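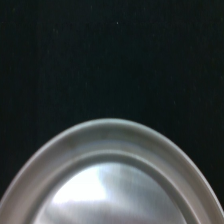 Does a table need a full set of matching dishes before people will call it "set"? A knife, a fork and something flat to eat from were enough for most of the people we talked to, and several were happy with less than that.

Papers > Household Studies > Table Setting at Home > Section 3

3.2 What counts as a place

I went into this part expecting rules (fork left, knife right, you know the ones!) and came out with a pile of arguments. We asked 60 households in Vistville to set one place for supper and talk us through it. Azlan Manurung and I gave each of them 15 minutes, which was plenty for most, though a few kept nudging the fork long after we'd packed up our notes.

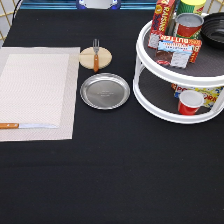

Figure 2. A place setting on a black tablecloth.

My own interest is in the mat, and in how strongly people feel it owns whatever is put near it. In Figure 2 the knife lies across the woven placemat, but the fork is over on the round wooden coaster and the metal plate sits below that, off the mat too. I'd still call it one place, mostly on account of the matching orange handles, and Azlan wouldn't. We went back and forth on this for most of December and ended up coding layouts like it as "loose," a label we come back to in Section 5.

Related papers
Herkora: Shared Meals in Small Kitchens
The Pelletier Notes on Flatware
Plerkar Table Linen Survey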